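白色桌面怎么擦才不发花:我折腾了好一阵子的笨办法

先说一下背景。我家这张白桌子用了挺久了,哑光的那种,吃饭、写东西、拆快递、小朋友画画全在上面。买的时候就图它干净清爽,结果搬回来第一个礼拜我就后悔了——白色真的什么都藏不住啊!酱油点子、铅笔灰、杯底圈圈,还有那种说不清哪里来的一片灰蒙蒙,越擦越花。

后来我在网上翻了好多帖子,也问了几个朋友,东试西试,总算摸出一套自己用着顺手的步骤。写下来给同样被白桌子折磨的朋友参考,顺便也给我自己留个底(我每次隔一阵子就忘了小苏打要兑多少水)。

要准备的东西

超细纤维抹布三块,一块湿擦,一块过清水,一块干擦。颜色最好分开,我是灰的湿擦,蓝的过水,白的收尾。
一个小喷壶。
普通洗洁精。
小苏打一小袋,超市烘焙区或者清洁区都有。
旧牙刷一把。
塑料刮片或者过期的会员卡。
白色橡皮一块,就是小学生用的那种。

整套下来没花多少钱。抹布我买的是 Pimeck 的,一包里有好几块,洗了很多次还没怎么掉毛,别的牌子应该也行,关键是织得密一点。

第一步:先把桌子彻底清空

我知道很多人(包括以前的我)擦桌子是把东西往左边推一推,擦右边,再推回来擦左边。这样擦出来中间永远有一条分界线,而且杯子底下的水又被拖得到处都是。

所以请把东西全部拿走,花瓶、纸巾盒、充电线、遥控器,一样不留。我会拿一个大托盘,一股脑端到沙发上去。托盘真是好东西,端走只要一趟,放回来也只要一趟。清空之后把窗帘拉开,侧着头贴近桌面看一眼,你会发现正着看完全看不见的油印子。别被吓到,正常的。

第二步:干擦浮灰

先别急着喷水!灰遇到水就变成泥,白桌面上一抹就是一道。拿干抹布从离自己最远的那条边往回拉,一条压着一条,每次都朝同一个方向。面包渣和橡皮屑拉到桌边,用手掌接住,或者直接拿小簸箕在下面等着。

桌角要单独照顾一下。圆角的桌子我是用抹布包住手指,顺着弧度转一圈,边缘侧面那一条也带上,那里最容易积手印,因为大家站起来的时候都爱扶一把。

第三步:调清洁水

喷壶里装 1,000 毫升温水,加 5 毫升洗洁精,轻轻晃两下就好,别猛摇,不然喷出来全是泡泡。我一开始总觉得洗洁精多放点会更干净,挤了好大一坨,结果桌面干了以后一层膜,手摸上去涩涩的,光一照全是彩色的道道。后来减到 5 毫升,清爽多了。

水温我用手试,温的就行,有温度计的话别超过 60 度。有些桌面是贴面的,太烫的水对边上的封边不好,我妈家那张就是被热水泡翘了一个角,到现在还用胶带粘着呢。

第四步:湿擦

喷在抹布上,别直接喷桌面。抹布折成四折,擦一会儿翻一面,翻完了打开反过来折,一块布可以用出八个面来,特别划算。

还是那个方向,从远到近,直直地拉。我以前爱画圈圈,觉得画圈用力,看着也像那么回事,可是白色哑光面上画圈会留下一圈一圈的水痕,斜着看尤其明显。

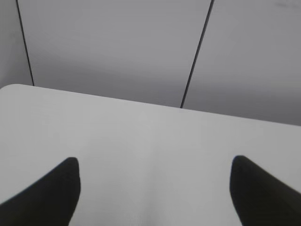

擦完一遍之后等个一两分钟,让水汽散一散,再换那块蓝色的,用清水浸湿拧到不滴水,重新过一遍。这一步很多人省掉,我也省过,省了的下场就是第二天手肘搁上去黏黏的。所以还是过一遍吧,也就多花听半首歌的时间。

第五步:对付顽固印子

普通的脏到上一步就差不多没了,剩下的分情况来。

铅笔印和彩铅印:用白橡皮轻轻擦,千万别用带颜色的橡皮,我用过一次粉红色的,铅笔印没了,多了一片粉红……

茶渍咖啡渍:小苏打兑一点点水,调成牙膏那么稠,抹上去等五分钟,再用湿抹布带走。别拿牙刷使劲刷,哑光面刷久了会发亮,亮一块暗一块的更难看。牙刷只用来刷桌沿的缝。

圆珠笔和记号笔:棉签蘸一点酒精,先在桌子不起眼的角落试一下,确认不掉色再上。从印子外圈往里收,往外抹会晕开一大片。如果是实木刷漆的桌子,酒精这招就别用了,有的漆会发白。

胶带和贴纸的残胶:吹风机开温风吹一小会儿,等胶软了,用会员卡的边慢慢推。推下来的胶屑马上捏掉,不然会滚到别处又粘住。剩下那层黏黏的薄印子,滴一滴食用油揉一揉,最后用洗洁精水擦掉油。

饭菜的黄印子(咖喱!):这个我真的没有完美的办法。小苏打敷过以后会淡很多,再把桌子搬到窗边晒几个下午,又能淡一点。我家那块咖喱印是一月份弄上去的,现在不说的话客人看不出来,但我自己一眼就能找到。

第六步:收干

用白色的干抹布把整张桌子再拉一遍,尤其是桌沿和拼缝。收干之后又要贴近了斜着看,换两个角度,站到窗户对面看一次,再到窗户这边看一次。如果还有雾蒙蒙的地方,一般就是洗洁精没过干净,拿清水布补一下就行,不用从头来。

等桌子完全干透了再往上放东西。我有一回心急,桌沿还潮着就把一本杂志摊上去了,封面的颜色印了一块在桌上,又返工一遍。

几个小习惯

杯垫,杯垫,杯垫。重要的事情说三遍。我家每个位置都固定放一个,大家坐下来顺手就用了。

小朋友画画之前铺一张大垫子,旧挂历反过来也可以,又大又厚。

抹布用完当天洗掉,不要放柔顺剂,放了以后吸水会变差,擦桌子只会推着水跑。

每天晚上吃完饭就做第二步和第四步的简化版,干拉一遍,湿拉一遍。整套流程我是攒到周末才来一回,平时真没那个精力。

评论区补充

上次发了简单版以后,Alper Yaman 留言问能不能用魔术海绵(就是那种白色的密胺海绵)。我的经验是小面积可以,手要轻,蘸湿了再用。它其实是在磨表面,哑光桌面磨多了会有一块颜色不一样。我现在只拿它擦桌腿和椅子背。

还有朋友问白醋行不行。我用过,味道散得慢,而且去油不如洗洁精,水垢倒是挺管用的。家里有石材台面的千万别用醋。

玻璃清洁剂我也试过,刚擦完很亮,干了之后容易有道子,可能是我喷太多了。有用得好的朋友可以在下面说说你们怎么操作的,我想学!

下一篇打算写餐椅布面的清洗,上面那滩酸奶我已经拖了很久了。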